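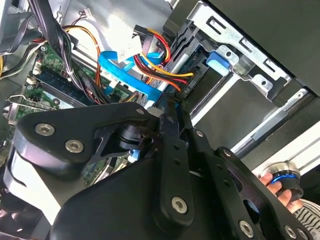
Old desktop keeps shutting down – repair or replace?

plullow_amanuel
My desktop has started switching itself off without warning. No blue screen, no message, it just goes dead and then won't start again for a few minutes. It did it 3 times yesterday evening. It's a tower I bought second-hand from Lekwood, the computer shop in Plullow, and it has been fine until this month. I mostly use it for accounts, email and a bit of photo editing. The shop wants 200 for a full service and says that doesn't include parts. A new one of the same sort would be 700. Is the service worth it, or should I put the money towards a new machine?
Amanuel Ayele

greybox
Does it go off when it's busy or when it's idle? If it only happens while you're editing photos I would look at heat first. If it happens when you're reading email, more likely the power supply.

plullow_amanuel
Both, I think. Twice while exporting photos and once when I had only the spreadsheet open. The fan noise doesn't seem any different.

MDurrani
Power supply. I've had two do exactly this. The wait before it starts again is the protection circuit resetting. Unplug it at the wall, leave it for ten minutes, take the side panel off and have a look. If there is a burnt smell near the back, stop there and replace the supply. Don't open the supply itself, they hold a charge.
Mudassar Durrani

halfpintharry
I wouldn't be so quick to say power supply. A cooler full of dust will give the same symptoms, including the wait, as the processor has to cool down before the board will let it start. Clean it first. A can of air and a soft brush will do. Hold the fan blades still while you do it.

MDurrani
It went off with a spreadsheet open. That is not heat.

halfpintharry
It could be if the cooler has come loose. One of the push pins on mine popped out after I moved house and it would shut down sitting at the login screen.

MDurrani
Fair enough, check the pins as well. I still think it's the supply.

Tessa_W
Before you buy anything, install a temperature monitor and leave it running where you can see it. If the reading is in the nineties just before it goes off, Harry is right. If it's in the forties, Mudassar is right. Also plug it straight into the wall for a day – I spent weeks chasing a fault that was in the extension lead.

greybox
Agree with Tessa. And 200 is too much for a service on a machine that age. Tilano used to do a basic clean and test for a lot less, though I don't know if they still have the counter on Wako Street.

plullow_amanuel
Thanks all. I've backed up the accounts and put it straight into the wall socket. Temperature is showing 41 with the browser open. I'll try a photo export tonight and post the reading.

MDurrani
41 is fine. Write down the wattage on the label of your supply before you order a new one.

Related threads
Which backup drive for a home office?
Fan noise after cleaning
Anyone used Tilano for repairs?
Selling an old monitor in October – what's it worth?

Contact us | Forum rules | Copyright Plullow Community Board | Back to top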